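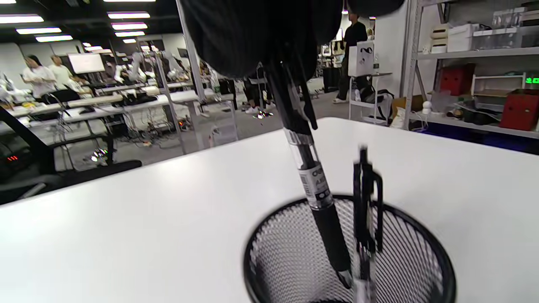 Waltlow grasp stack - FAQ

Questions that keep coming in about the planner, the perception node and the replay tool. Answers are short, I'm between builds. Last edited 2019-12-16.

What is Waltlow, in one line?

Software that takes handheld gripper recordings and turns them into motions an arm can run. Three parts. Plivska does perception, Inthanon does planning, Vosska is the replay and labelling tool. You can run any of them alone, but most people start with Vosska.

Which task should I start with?

Pen into mesh pencil cup. Everyone does. Small object, narrow target, clear start and end. The config is in tasks/pen_cup and it's the only one with every field filled in. Copy it, rename it, change things one at a time.

How many recordings do I need?

500 for pen and cup with one cup position. 3,000 if you want the cup anywhere on the table. We trained on 4,000 for the last release and the gain over 3,000 was small. Spend the time on varied start poses instead.

Does Plivska need to see the whole cup?

No. Part of the rim will do. It fits an ellipse to whatever arc it gets and guesses the rest. Under a third of the rim and the fit starts to wander, you'll see the confidence drop in the side panel. Below 0.4 the planner ignores it and holds the last good pose.

Why does the mesh cup give such bad depth?

Holes. Depth goes straight through some of them and catches the wire on others, so the wall comes out as fuzz. Turn on rim_only. It throws away everything under the top ring and uses that for the goal. Solid cups don't need it, leave it off.

And see-through pens?

Same sort of problem. A clear barrel with a dark refill inside gets read as a much thinner pen. Plivska then tells the planner there's more room than there is. Set object_radius by hand, measure with calipers. Auto radius for clear plastic is on the list, not soon.

The pen orientation flips by 180 degrees halfway through. Why?

Old bug, fixed in the December build. It was picking the "tip" end fresh on every image. Now it picks once when the grip closes and keeps it. If you still see it, check you haven't got track_mode: single left over in your config. That brings the old behaviour back.

Does a printed label on the barrel matter?

Helps, if anything. Gives the tracker some texture to hold on to. Plain shiny barrels are worse.

My pens go in tilted and catch the rim. What do I change?

approach_tilt_max. Default is 35 degrees, fine for an empty wide cup. Drop it to 20 for a narrow one. Drop it further if there's already a pen standing in there. Also check insert_speed, people leave it on the demo value, which is far too quick.

There's already a pen in the cup. Does Inthanon know?

Only if you tell it to look. occupied_check: true. It treats anything poking above the rim as a thin upright post and plans round it. Adds a bit of planning time. If the standing pen comes out blurred, its post gets padded, so the plan will be more careful than you'd like. Sharper images, tighter plan.

Background is busy - people, chairs, shelves. Do I have to clear the room?

No, please don't. Leave it. Plivska masks everything beyond the table edge before it does anything else. You do need a table edge it can find. White table on a grey floor is easy. White table against a white wall, set the edge by hand in Vosska (shift-click both ends).

Ceiling lights in view?

Fine mostly. If exposure hunts up and down when the gripper tips back, lock it. lock_exposure: true, and set it while looking at the tabletop and not the lights. A soft sheen on the table is ok. A hard bright spot next to the target isn't, move the target.

Do faces get kept?

Vosska blurs them on import if you have blur_people on, and it's on by default. Raw files stay on your own disk untill you delete them. Your lab's rules come first, ask whoever looks after that where you are.

What does error 421 mean?

Clocks. Gripper width log and video have drifted apart by more than the allowed gap. Run vosska resync on the folder. If it comes back straight after, the width log is probably missing its first rows and the recording is no good. Bin it.

Replay works in sim, then the arm stops short on the real table.

Table height. Nearly always table height. Re-run the touch-off routine and look at z_table in the log. Next guess is the tool offset, especially if you've swapped fingers and not updated the file. After that, send me the log.

Can I edit a recording by hand?

Trim start and end, yes. Mark grip open and close, yes. Moving single path points, no. We had that and it made a mess, paths that looked smooth on screen and jerked on the arm.

Does it run without a graphics card?

Vosska and Inthanon do. Plivska will, slowly. Ok for going through saved recordings, not for live use.

Can I swap in my own planner?

Yes. Inthanon only wants a goal pose, a list of obstacles and a joint state, and gives back a timed path. Match that and the rest doesnt care. Stub is in examples/planner_stub.

Windows?

Vosska only.

Where do bug reports go?

The tracker, with config, log and one recording that shows the fault. One, please. If it's too big to attach, write to Meron Mamo and we'll sort out a drop folder. No screenshots of logs - text.

When's the next release?

When the occupied cup tests pass. Still a couple of failures with three pens in.

Was this page useful? Yes 38 / No 6 | Comments (11) | Shares (4)

Contact Waltlow support | © 2019 Waltlow | Back to top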